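**Pausenspiele im Versand** – Material, Mechanik, Verpackung

Der 2×2-Würfel besteht aus 8 Eckelementen; Kanten und Mittelsteine entfallen. Gedreht wird um drei Achsen, die Mechanik sitzt vollständig im Inneren. Für den Versand ist er unkritisch: geringe Masse, keine vorstehenden Teile. Empfindlich sind die Aufkleber, deren Ränder sich bei Reibung lösen.

Heino Kazlauskienė, bei Storby für die Packplätze zuständig, verwendet dafür weiße Kartons mit braunem Innenboden. Zwischen Würfel und Wand bleiben 6 mm Luft, ausgefüllt mit Seidenpapier. Gepackt wird auf Holz. Die Platte ist geölt und wird im November nachbehandelt; Kartonstaub lässt sich trocken abwischen.
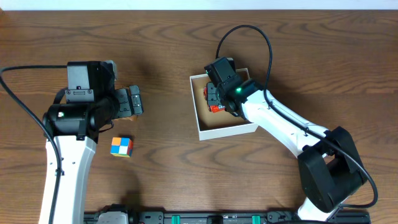 ## Füllmaterial im Vergleich

Seidenpapier knittert dauerhaft und federt kaum zurück. Wellpappstreifen tragen mehr, hinterlassen aber Abrieb auf glatten Flächen.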